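Notes for week 3 – buying a two-arm kit

Hi all. Tuesday's session ran long and I talked too fast at the end, so I've typed up what I meant to say about the Lollen bench kit, with the bits I skipped. Bring these along next time, because we'll be arguing about whether I'm right!

## What you get for the money

The Lollen is Vonside's tabletop package: a pair of small arms, a rail to bolt them to, grippers, wrist cameras, and software that lets you drive the arms by hand and save what you did. Vonside sells it to teaching labs and to people who want to try out a job before they spend real money on bigger arms. Our quote had three lines on it (arms, software, support) and I'd like you to read the support line first. It covers 80 hours of help in the first year, and a phone call counts as a full hour even if you hang up after ten minutes. I grumbled about that on Tuesday and I'm still grumbling.

## The job we're judging it on

Network patching. It sounds dull, but I picked it on purpose – cables are bendy, ports are tiny, and a plug that's a little bit crooked just won't go in. Lots of sales demos use blocks and cups, and nearly any arm can look good with a cup.
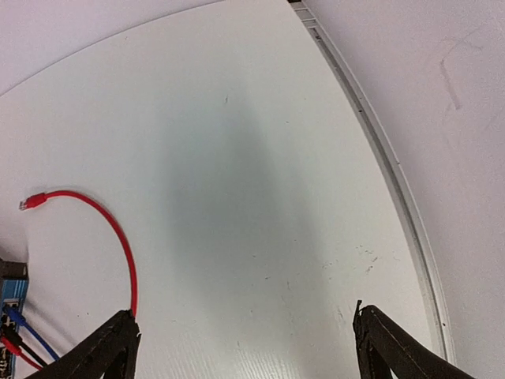
When you review a kit, ask what the wrist view really gives you. Can you tell which way the plug is pointing? Can you see the fingertips and the thing you're reaching for at the same time? White cables on a white table would be a mean test, and I might set it as homework. Strong colors make life much easier for a camera, so be a bit suspicious of any score that only comes from strong colors.

Horacio Mansilla asked why we can't just go by the spec sheet. Good question, and my answer was muddled, so let me try again. A spec sheet tells you how closely an arm can return to a point in space. It won't tell you how the arm copes when the point has moved, and with a loose cable the point has always moved.

## Two arms or one?

Gallardo sells a single-arm kit for a good deal less, and a couple of you liked it. Fair enough! For picking and placing I'd probably buy it too. With patching, though, I want one hand to steady things while the other does the fiddly part.

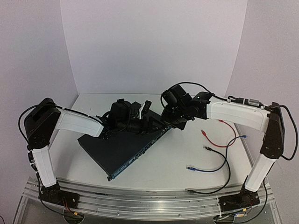
The price you pay is crowding. Two grippers working close together can bump, and the software has to know where both of them are. Lollen has a keep-apart setting, which is handy, but it's switched off when you first install it (why?). Turn it on before you do anything else.

## For next time

Read the Ornmont handout on trial logs, then plan a test of 120 tries for one plug and one port. Write down:

- what counts as a success
- who gets to say so
- what you do about a try that gets interrupted

Keep it to a page. Room 833 is open from 4 p.m. if you want to work on it together, and I'll be in there most of the afternoon with the quote and a red pen.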